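Small cabinets and boxes - gallery
Henville workshop, posted 27/09/2024

The pieces on this page come from the Plirnholm range of small cabinets, which we build and repair at Henville. Most are bench-top size and meant for a hallway shelf, a desk or the end of a kitchen counter. Each has a line or two on the timber, the fittings and how the door is hung. More pictures will go up during September as pieces are finished.

We cut the carcasses from boards bought in one lot, so the colour stays fairly even across a batch. The batch shown on this page took 4 boards, each 2000 mm long, and the offcuts went into drawer fronts and the small lidded boxes. 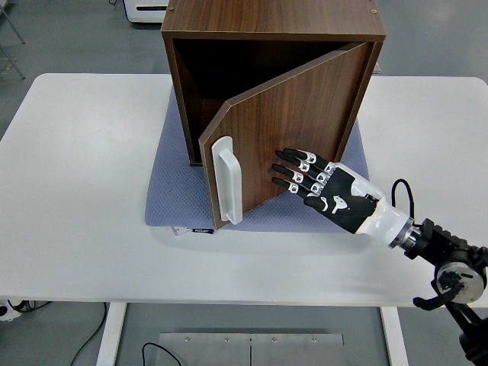
Doors take more time than any other part of these cabinets. The gap has to be even all the way up, and a door that looks right when shut can still drag when it is halfway open. The walnut-brown cabinet has its door hinged on the right, with a white plastic bar handle set upright near the free edge on the left. There are two small brass-coloured fittings near the corners of the flat top. The upper left corner of the door is bevelled, and the cut edge is lighter than the face.

Handles can be changed on any cabinet before it leaves the workshop. A bar handle suits people who have trouble gripping a knob, and we keep the white ones in stock. Metal handles from Kocsis are ordered in and usually add a week or two. If you are supplying your own, please send the handle itself and not only the measurements.

The finish is a Clikisard hard oil, two coats, rubbed back by hand between them. It darkens the grain a little at first and then settles. Wipe it with a barely damp cloth and dry it straight away. Spray polish leaves a film that is difficult to remove, so please keep it off the oiled faces.

Cabinets in this range start at 700 dollars without a shelf. A matched set, made to order from neighbouring boards, is 3600 dollars - delivery is extra outside Henville.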